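Stomen opens its simulation room to visitors at Dumholm

Press release, March 28, 2021

Stomen will hold an open day at its Dumholm site for furniture makers, care providers, college staff and anyone else with a working interest in two-handed robots. It is the first time the simulation room has been open to people from outside the company. Entry is free but places must be booked.

The day is built around one piece of work, which the Dumholm team has been doing since December. A simulated robot with two arms and two five-fingered hands is given household jobs at a table, most of them involving a small cabinet with a drawer. It has to open the drawer, hold it steady, put something in or take something out, and close it again. The same job is run many times with the cabinet and the objects moved to new positions.

Drawers were picked on purpose. A drawer can stick, tip or slide back, and a person deals with this by using the second hand without thinking about it. Getting a robot to share a job between its hands in the same way is harder than getting it to pick up an object and put it down. Small objects add to the difficulty, as the fingers of one hand must keep hold of them while the other hand is busy with the drawer.

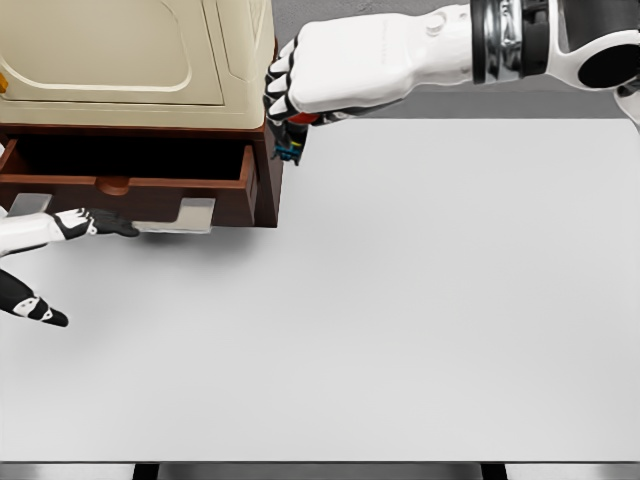
All of the work on show runs in simulation. Stomen uses simulation at this stage so that a grip or an arm movement can be tried, changed and tried again without wear on the hands, which are slow and costly to repair. Runs that go wrong are kept as well as those that go right, and visitors will be shown both.

The programme has three parts. Visitors will first hear a short talk on how the jobs are chosen and how the team decides whether a run counts as finished. They will then move to the simulation room, where drawer jobs will be run live on the large screens. The runs will not be rehearsed and some are expected to fail. In the last part, visitors can sit at a workstation and guide the simulated arms themselves, using hand controllers, with a member of the team beside them. Each turn lasts around 20 minutes.

Groups will be limited to 11 people so that everyone has a clear view and time at a workstation. There are 114 places in all. Children aged 11 and over are welcome with an adult, but the talk is aimed at people who work in the field or are thinking of bringing robots into their own workplace.

The cabinet jobs were drawn up with Begović, a maker of small household furniture, which advised on how its customers open, fill and close drawers at home. Staff from Begović will be at the open day with several of their own pieces and will answer questions about drawer runners, knobs and the clearances a hand needs. The hand controllers are on loan from Clindidmont, which will also have a table in the entrance hall.

Stomen said: "We are often asked what the simulation work looks like from day to day. A good deal of it is watching a hand close on something and deciding what to change next. We would like people to see that for themselves, and to tell us which jobs they would find useful."

Visitors are invited to suggest jobs for the next round of work. Forms will be available on the day and the team will read all of them. Jobs that can be done at a table with two hands are the most likely to be taken up. Lifting people, handling food and work on stairs are outside the present project.

The simulation room is on the ground floor and has step-free access. Two of the workstations can be lowered for wheelchair users. Photography is allowed everywhere except in the repair workshop. Tea and coffee will be served in the entrance hall, and there is parking behind the main building.

To book, please contact the Dumholm reception desk, giving the number in your party and any access needs. Press who wish to film the live runs should say so when booking, as the lights in the room will need to be set beforehand.

ENDS

Notes for editors

Stomen develops control software for two-handed robots. The Dumholm site houses its simulation room and repair workshop.

Begović makes small cabinets, bedside tables and chests of drawers.

Clindidmont supplies hand controllers for training and research use.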